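# Open Day at the Gesturau Bench

Plemero opened its Gesturau test lab to visitors on 2025-06-19. The main demonstration was suturing on Gretell, a two-arm platform that the company has logged through 336 bench sessions. Wanpen Suwannarat, who runs the bench, kept her introduction to two minutes and went to the console.

The task was closure with interrupted stitches. Each one is tied and cut separately, so a poor knot can be redone without disturbing its neighbors.
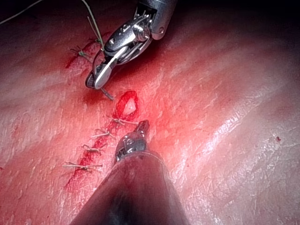 *Needle driver and second instrument at a gap still open in the incision, on a synthetic skin pad.*

Visitors asked mostly about force. The arms run on Gerlach drives with a control loop at 500 Hz, and thread tension is estimated from motor current. Suwannarat rates that estimate as adequate for tying and weak for tissue contact. Her log holds 1,751 stitches, with thread slip listed as the most common fault.

Lighting came up next. Glare hampers the vision software, and pale thread is harder to track than black.

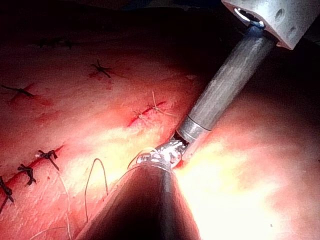 *Black knots at left, light-colored knots on the short cut near the instrument tips.*

A revised tension estimator goes on the bench in August. Plemero has set no date for a second open day.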